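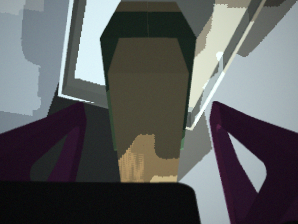 Zindmont shop notes
2018-11-01
Filed under: Bench notes, Finishes, Adhesives

We use cookies to remember your settings. By continuing to browse you accept this.

Hide glue open time, continued from the May entries. The question is still whether the Pisia granules can be thinned enough to give a workable open time on long edge joints without losing the joint. The Caruso pearl glue was dropped in May after the second batch went moldy in the jar, so everything below is Pisia unless marked otherwise.

Mix: one part granules to two parts cold water by weight, soaked overnight, then held at 60 C in the water jacket. The old thermostat reads low. Checked it against the glass thermometer and corrected the dial with a pencil mark. Anyone using the pot should set it to the pencil mark and ignore the printed scale.

Urea was added to the warm glue as a percentage of dry granule weight. Stock was hard maple, planed the same morning, cut to 300 mm lengths. Shop at 20 C, humidity not controlled, 44 percent on the wall gauge at the start and 47 at the end.

Results by mix:

No urea. Gelled on the surface before the second edge was coated. Joint closed under clamps but with a visible line for most of its length. Broke along the glue when struck, little wood on the faces.

5 percent urea. Surface still tacky when the boards met. Line closed at both ends and slightly open in the middle, which may be the planing. Broke mostly in wood.

10 percent. Comfortable to work. Line closed everywhere. Broke in wood on all three samples.

15 percent. Plenty of time, more than needed. Squeeze-out stayed soft until the next day and the joint crept a little when the clamps came off early. Broke partly in wood, partly in glue.

The 10 percent mix is the one to carry forward. Salt was tried at the same level in May and gave similar time, but the squeeze-out attracted moisture and marked the wood under shellac. No reason to go back to it.

Warming the boards made more difference than expected. With both edges held over the hot plate until warm to the hand, even the plain glue could be brought together before it gelled. Repeated on two more pairs, same outcome. For short joints this is probably sufficient and urea can be skipped. For anything over arm's length the first end has cooled by the time the far end is coated.

Clamp pressure: the Stoltudus bar clamps bow the stock if tightened from one side only. Alternate them above and below. The cork pads have hardened and leave a ring on softwood. Replacement pads are cut but not fitted, second drawer.

Brush notes. The metal ferrule on the wide brush is staining the glue gray. It does not seem to affect strength but it shows in maple. Switched to the string-bound brush partway through the 5 percent set, so the first sample of that set has a darker line than the others. Disregard the color when comparing.

Cleanup with a rag and warm water was fine up to the next morning. After that the 0 and 5 percent squeeze-out chipped off with a scraper and took some fiber with it. The 10 percent came away in a strip at that stage if caught while rubbery.

Problems with the test itself. The hammer blow is not repeatable. A dropped weight on a fixed pivot would be better and the old door hinge in the scrap bin would do for the pivot. Planing was by hand and the middle of each edge was not checked with light behind it until the 10 percent set, so the earlier gaps cannot be blamed on the glue with any confidence. The 5 percent set needs repeating with checked edges before anyone quotes it.

Strength after reheating was not measured. The 10 percent mix has been through the pot on one day only. If it is kept overnight, refrigerate it covered, and write the number of heatings on the lid.

To do:
Repeat 5 percent, edges checked.
Build drop tester.
Try 10 percent on white oak, same lengths.
Fit clamp pads.
Order granules. The tub is under a third full and the oak set will use most of it.

Sign up for the newsletter to get new shop notes by email. Unsubscribe at any time.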